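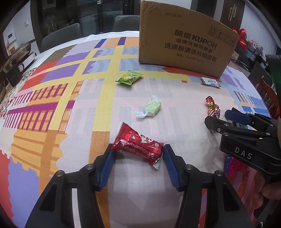

Sweet swap table returns to Lodard

20 July 2019

The sweet swap is back at the Lodard community rooms, and this year it's bigger, brighter and open to anyone with a packet to share!

The idea is as simple as ever. You bring wrapped sweets or small snacks that you think your neighbours won't have tried, put them on the table and go home with the same number of somebody else's. Last time 83 people came through the door and 379 sweets changed hands, which is a lot of rustling for one afternoon. Several visitors stayed until closing time, working out what they'd just eaten.

Sweets with Chinese lettering on the wrapper are very welcome again, and so is anything in shiny foil or a twist of clear wrapping. A red one with a heart and the word "Love" on it is exactly the sort of thing that gets picked up, turned over and talked about. Little savoury packets count too – the swap has never been only for people with a sweet tooth, and the crunchy things often go first.

New this year is a corner run by Từ, the tea and grocery shop on the harbour road, which is bringing a mixed carton for people to taste from before they choose. The shop will also help with reading labels, so if you have had a mystery packet at the back of the cupboard since your last holiday, bring it along and find out what's in it (and whether it's still in date).

There are three rules. Everything must be individually wrapped. Nothing home-made, please, as we can't list the ingredients. And anything containing nuts goes at the window end, on the separate table with the yellow sign. If you can't tell whether yours does, put it there anyway.

Children are welcome with an adult and can swap up to ten pieces each. Grown-ups have the same limit, however hard they plead. Boxes and bags for carrying your finds home would be very handy, as we ran out early last time.

The first 100 visitors will get a paper card for noting down their favourites. We'll pin the filled-in cards up in the hall afterwards, and the sweets with the most mentions will be on the tasting table when the swap travels to Clilasberg in October. Our friends in Zisamholm have asked for a turn as well, and we're hoping to have a date for them soon.

Entry is free and there's no need to book. Doors open at two o'clock and the swapping goes on until five, with tea, squash and plenty of water in the side room. Please use the garden entrance, as the front steps are being repaired.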